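Kullivside Allotment and Garden Association

Minutes of the ordinary meeting held on Aug 18, 2026 in the upstairs room at Clutenmont Hall, starting at half past seven.

Present: the chair, the secretary, the plot steward, the water steward, the newsletter editor and members from both sites. Apologies were received from the seed buyer and from the representative of the lower site.

1. Minutes of the last meeting

The minutes were agreed with one correction. Under item 6, "the north hedge" should read "the north ditch". The hedge is not due for cutting until the birds have finished.

2. Matters arising

The new padlock has been fitted to the Caron Lane gate. Members who have not yet collected a key should do so from the secretary. Old keys should be handed back even though they no longer fit anything.

The letter to the council about the overhanging sycamore has been sent. An acknowledgement has come back but no date for an inspection. The secretary will write again if nothing is heard before the next meeting.

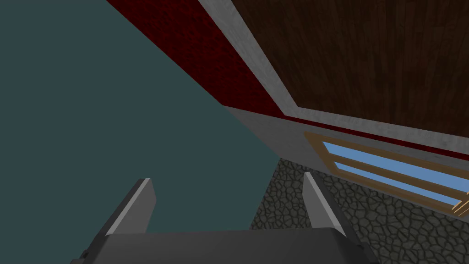 Two gripper fingers, open, with a flat teal-grey surface on the left.

3. Money

The balance in the current account stands at £1393. The water bill for the half year was £965, up on the same period last year. The water steward put this down to the dry spring and to a dripping ball valve on the middle trough, which has now been replaced. There are two rents still unpaid. Both plot holders have had a reminder and will get a final letter at the end of the month.

A member asked whether the rent would have to go up. The chair said the question belonged to the annual meeting in December and that figures would be sent out beforehand.

4. Water

The hosepipe rule was discussed at length. At present hoses may be used for filling butts but not left running on beds. Several members on the upper site said the rule was being ignored in the evenings. One member said that a hose was the only way they could manage, as they could no longer carry cans. It was agreed that the rule would stay as it is, but that anyone who has trouble carrying water may ask the water steward for permission to use a hose, held by hand, for up to 30 minutes at a time. A note of who has permission will be kept in the shed.

The pressure at the far tap on the lower site is still poor. The water steward will look at the joint by the compost bays before a plumber is called.

5. Paths and boundaries

The plot steward reported that the main paths are in fair order. The side path behind the Sarkano fence is badly overgrown with bramble and one plot holder has torn a coat on it. A work morning will be held on the second Saturday of next month. Members should bring loppers and thick gloves. The association has one pair of long-handled shears, which need sharpening.

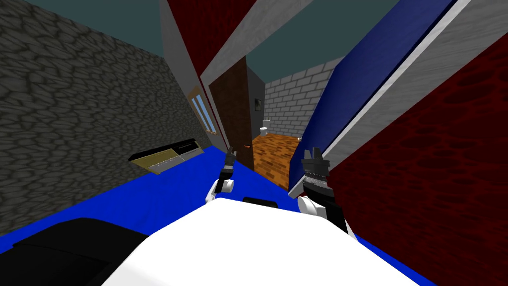
The shed floor came up again under this item. The boards by the door have gone soft and one has been covered with a sheet of ply. The plot steward proposed replacing the worst boards and painting the whole floor afterwards. Members were split on the colour. Grey was thought sensible, while others wanted a bright blue like the floor in the second picture in these minutes, as dropped labels and screws would show up on it. The plot steward will get prices for floor paint in both – the colour to be settled when they are in.

It was also agreed that nothing should be stored across the shed doorway. The stack of pallets will go to anyone who wants them and what is left will be broken up.

6. Plant sale

The sale made less than last year. Tomato plants went early and there were too many courgettes. It was suggested that growers tell the seed buyer in advance what they mean to bring, so that the tables are not all the same thing.
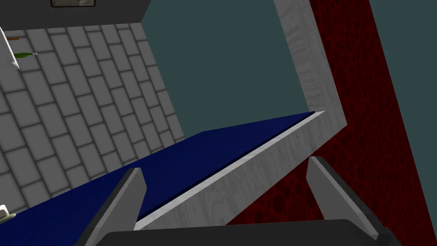 There was some feeling that the sale had been held a week too soon and that the tender plants had suffered for it. The chair agreed to look at a later date but pointed out that the Clutenmont fair takes up the green on the following weekend. Prices will be left as they are. Pots and trays for next year may be left under the bench, washed please.

7. Bonfires

A complaint was received from a house on the lower side about smoke. Members are reminded that fires are not allowed until the clocks go back, and then only after dusk and with dry material. Blighted potato tops may be bagged and taken to the tip.

8. Vacant plots

Plots 7 and 12b are vacant. Plot 12b will be split, as the next person on the list has asked for a half plot.

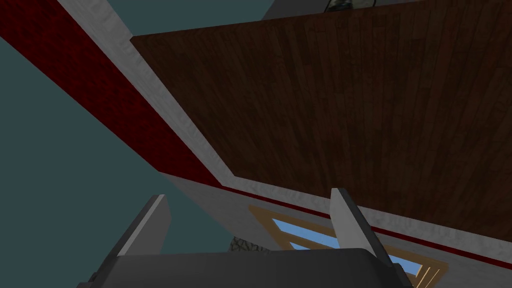 Dark brown wooden planks, with pale grey mottled material alongside.

9. Any other business

A member offered a quantity of rhubarb crowns, to be lifted once the leaves die back. Names to the secretary.

The newsletter editor asked for pieces on storing onions and on leek rust.

The meeting closed at ten past nine. The date of the next meeting will be put up on the gate.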